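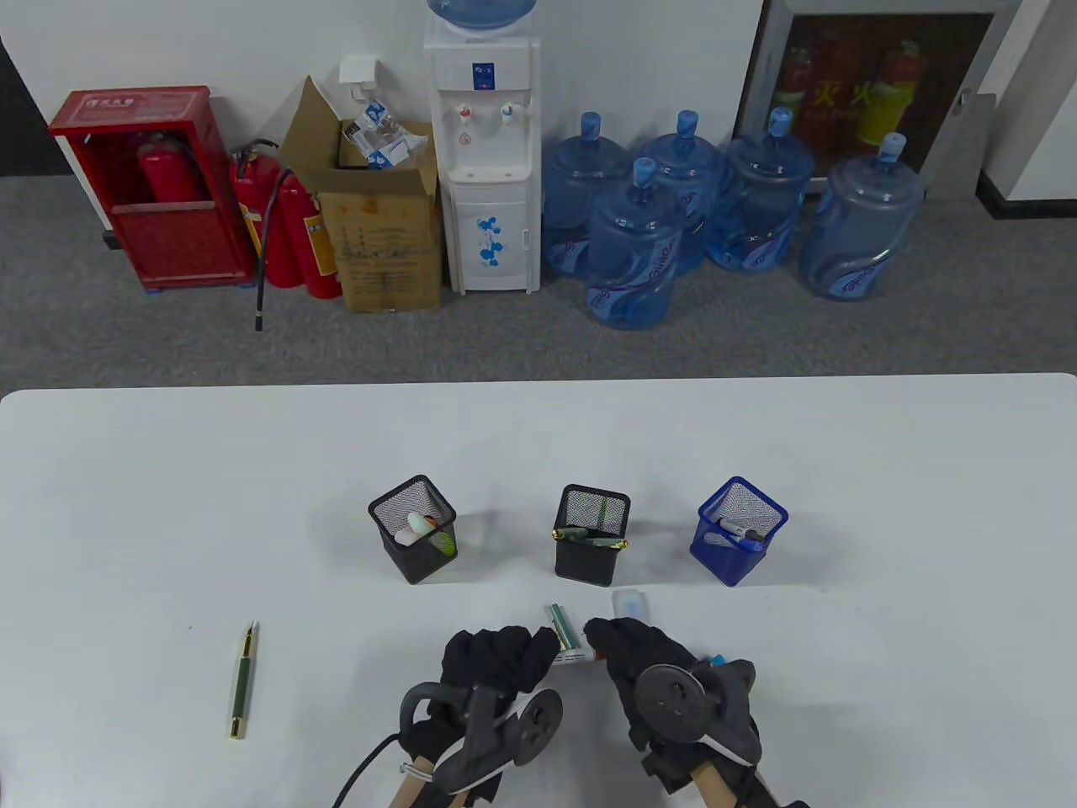

Kanako Mizuno wants to know if mesh pen holders are any good for a fountain pen, and whether she should give up and buy a drawer tray. I get some version of this every week, so it can go first.

Can I keep a fountain pen in a mesh holder?

Sure, for a rollerball or a marker I wouldn't think twice. A fountain pen I'd rather lay flat or stand nib up with the cap on. I lay my green one down on the table when I'm between pages, and yes, it has rolled on me (once, onto carpet, thank goodness). If it's going to sit longer than a coffee, cap it!

Why three small holders and not one big one?

I had one big one for years, a Triline thing the size of a flowerpot, and everything I wanted was always at the bottom. With small square ones in a row I can see what I own. Two black and one blue is my setup, and the blue one is for whatever I'm using this week. The rest can wait its turn.

How do you decide what goes where?

Loosely! Erasers go with the things you rub out, markers go together if they'll fit, and the good pen gets a spot where I won't grab it to label a box. I've tried stricter systems — they last until the first busy afternoon.

Do short things get lost in there?

They do. An eraser is fine because it's chunky, but caps and batteries are hopeless in a pen holder. I put mine on the table first, match every cap to its pen, and only then start filling. A cap with no pen goes in a saucer for a month and then out.

Should a battery live with the pens at all?

I'd say no. Loose batteries next to paper clips make me nervous, so mine go back in their own box at the end of the tidy. Hideaki Nakajima wrote in to say he keeps his in an old Pernitz mint tin. Please don't copy him, metal tin and all. Plastic is better.

How do I clean the mesh?

Warm water, dish soap, an old toothbrush, then let it dry upside down on a towel overnight. Ink that has dried into the corners may never come out of a blue one, I'm sorry to say. On black you won't notice.

They slide around on my white tabletop. Help?

Little felt or rubber dots on the bottom corners. I bought a sheet of Plavine ones and I'm still using it up.

How often do you redo yours?

Properly, every September, when I test every marker on scrap paper and toss the dry ones. In between I just put things back in the evening if I remember.

Page last updated 05/07/2024. Send me your questions, I do read them all.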